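Home - Blog - Projects - About - Contact

Clearing off the craft table

14 January 2025
Posted by the author in Around the House

I finally took the Christmas things down and decided not to put everything back the way it was. The long table had turned into a place for mail, batteries and a 1000 piece puzzle that I gave up on before the holidays. The puzzle went back in its box and the box went in the closet. The mail took most of an evening.

What I wanted was a small display that I could move in one go when I need the table for something else. I had two black candle holders, the tall kind with a wide cup on top, and they had been sitting in separate rooms since we moved in June. I bought them from Kusuma, a little home store that used to be on my way to work. The finish is matte and it shows dust, so I wipe them with a dry cloth every week or so.

The shelf is a Reketti. It is a pale wooden board on black metal legs, and it's low enough to stand on a table. I looked at a Veltel first, but that one had a glass top and I didn't want more glass to clean. The Reketti went together with the small wrench in the box. One of the screws was stiff and I had to back it out and start over - not a big deal, but put all of them in loosely before you tighten any.

I tried both candle holders on top of the board and it looked like a hotel lobby. Then I tried both on the table and the shelf looked bare. I settled on one up on the board toward the left and the other down on the table in front. The plant is from Greko and it went underneath. The leaves come right up to the bottom of the board, so if it grows any more I'll have to trim it or find it another spot. It's in a plain black pot, which I like better than the white one I had in mind.
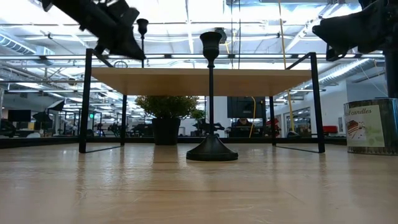

I still haven't bought candles for them. The cups are wide enough for a short pillar candle, and I'd only light the one in front, away from the leaves. The tabletop has some scratches I'd like to deal with too, but that means taking everything off again, and I'm going to leave it until the weather is warm enough to work with the windows open.

Contact - Copyright 2025, all rights reserved - Back to top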